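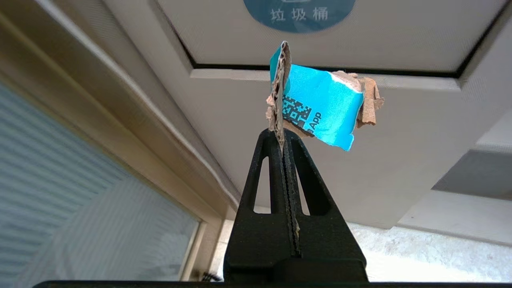 Ticket 129: gripper won't release light waste at the bin. Raised by Gráinne Hegarty, Grorkevthorpe flat, assigned to Cormac Geraghty. The arm completes the tidy-up task and reports a drop, but the item stays in the jaws and the next pick fails. Torn cardboard is the worst for it, especially pieces like the one with the blue label, where the frayed corrugated edge sits right in the pinch. There are also pale flecks along the ridges of the jaw seam, low down, so please clean those before any retest.

Log, Cormac: release opening in the Edari config was set to 7 mm. Thick items fall out at that, frayed card can hang on a ridge. Changed to 18 mm and brushed out both fingers. Motor current normal - no sign of a mechanical fault.

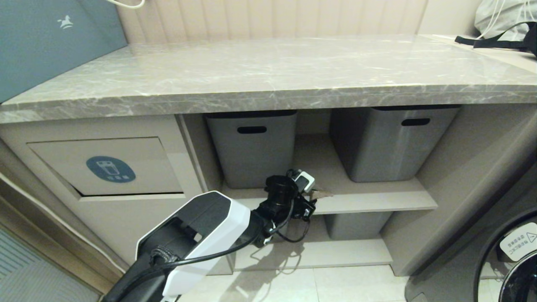

Does the arm need to be re-homed after the opening is changed?

Only if it has been powered down. Otherwise reload the config and run one open and close with nothing in the jaws.

Still open: the drop is logged on the open command alone, with no check that the jaws are clear. Passed to Adalberto Coutinho. Until that's fixed, stop the run by hand if a piece hangs on.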